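Robots on the Refurb Floor: Your Questions

We get asked about the robots all the time, by new hires, by people from the warehouse side, and by pretty much everyone's family. So we wrote the answers down!

What do the robots do at Wudulville?

They help us take apart and test the desktop computers that come in from offices and schools. Right now there are 2 robot stations, and both work on desktops only. Laptops are still done by hand at the long benches.

Which part of the job moved over first?

Drives. Every computer that comes in has to have its hard drive pulled and logged before anything else happens, and last year that was 3270 machines. If you ever did a full shift of drives you know what your thumbs felt like afterward. It was the first thing we asked for when Torko, the company that set up the stations, came to find out what we wanted off our plates.

Is it tight in there for a gripper?

Very! Cables are the hard part. They loop over the board, they run across to the drive bay, and no two models route them the same way. The blue clips and tabs on some drive carriers are a big help because they stand out so well against gray metal.

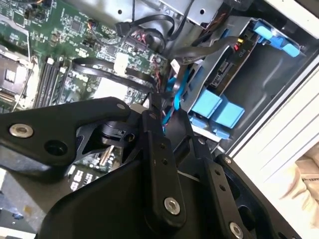
Wudulville Refurb Floor, Desktop Team

Did anyone lose their job?

No. The team is the same size as before. What changed is who does what. People who used to pull drives now do board diagnosis, grading, or station lead, and we all rotate.

What does a station lead do?

You load the computers, watch the run, and step in when the robot stops and asks. A stop usually means a stuck latch or a cable it doesn't like the look of. You fix it, tap Resume, and on it goes. It's more fun than it sounds, and you get very good at spotting trouble early.

Do I need to know how to code?

Not at all. Training is 60 minutes at the station, then shadowing until you feel ready. If you do get curious, ask to sit in when Torko updates the programs in April. Several of us did and loved it.

Can I stop it?

Yes, any time, for any reason. Red button, either side of the table. You will never be in trouble for pressing it.

Can I suggest a job for it?

Please do! The sheet is by the time clock. Fan cleaning is the current favorite.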